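Climberg open day: an afternoon among the teachers

I nearly didn't go, because the train to Reststead takes forever and I'd already used up my goodwill at home with the boat show. But the invitation said visitors could have a go at "teaching", and that was me sold!

Climberg isn't a big place. You sign in, you get a sticker with your name on it (mine said Tumaini Athumani, spelt right for once) and then you're let loose with a map that doesn't match the building. I went up the wrong stairs twice. Tumelo Gumede took our group, 16 of us, and talked very fast and very well.

The whole open day was about showing robots what to do, by hand or from a distance. The first stop was the by-hand sort. There's a small arm bolted to a bench, they put it in a floppy mode where the motors stop fighting you, and you take it by the wrist and move it through the job. Mine was putting a peg in a hole. Easy, I thought. Well, the arm played back everything I'd done, including the dithering in the middle where I'd changed my mind about which side to come in from. Quite a humbling thing to watch with strangers behind you. A girl of nine or so went after me and got it in one smooth go, and got a round of applause too.

Then on to remote control, which was the part I'd come for. The operator sits with a pair of handles and a screen, and the robot's arms follow. Every run is saved, and they want lots of them: Tumelo said 2000 for one household job before they'd even think about letting the machine try it alone. And household jobs is really what they're after, shifting furniture included. Moving a table with someone else is much harder to teach than moving a cup, he told us, because the person at the other end has ideas of his own.

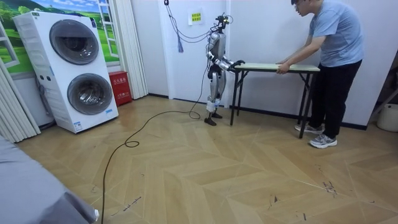
Thandeka Le Roux thought the talking was the missing bit: when she and her brother shift a sofa it's all "up your end" and "mind the door", and how is a robot meant to learn that from arm movements alone? Tumelo said fair question. They record forces at the hands as well, so a push or a pull from the partner goes into the run along with everything else, but speech is still on the wish list.

I had my turn on the handles after the tea break (decent tea, very good lemon cake, get there early). My job was folding a towel. What threw me was the lag, only a tiny one, but my hands kept wanting to hurry on ahead of it. You also can't feel the cloth at all on that set, so you end up squeezing for dear life. Van Rooij handles are supposed to be better for this, and they had a pair in a cabinet, but those were only for looking at. A pity!

My best towel took 41 seconds and looked like something a cat had slept on. It still went into the pile marked "keep", as they like having clumsy ones in there so the robot sees how a person gets out of a mess. I was oddly proud.

There's another open day in April. Book ahead, wear shoes you can stand in, and ask for the handles first, before the queue builds up.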